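Velura transfer station: storage limits revised

Tridel has amended the storage plan for its battery and electronics transfer station at Velura after an inspection in August found used lithium cells stacked above the permitted height. The site held 244 sealed drums at the time. Drums must now stand in single tiers, with 3 metres between rows, and damaged cells go to a separate bunded area.
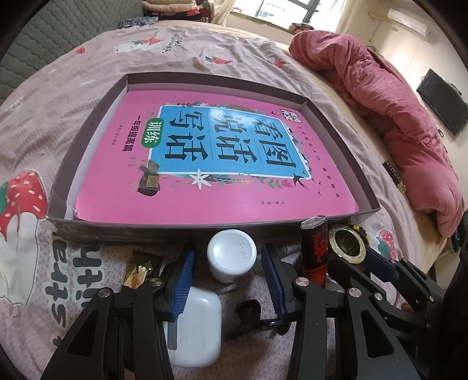 A pink workbook lying in an open box lid.

Of the drums inspected, 66 lacked a label giving cell type and date of receipt. These have been moved to the Poirier depot for sorting and discharge. The Rostalmont line will take the sorted material in batches of five drums.

Household drop-off points are not affected. Residents should tape over battery terminals before handing them in, and should keep swollen or leaking cells apart from other waste.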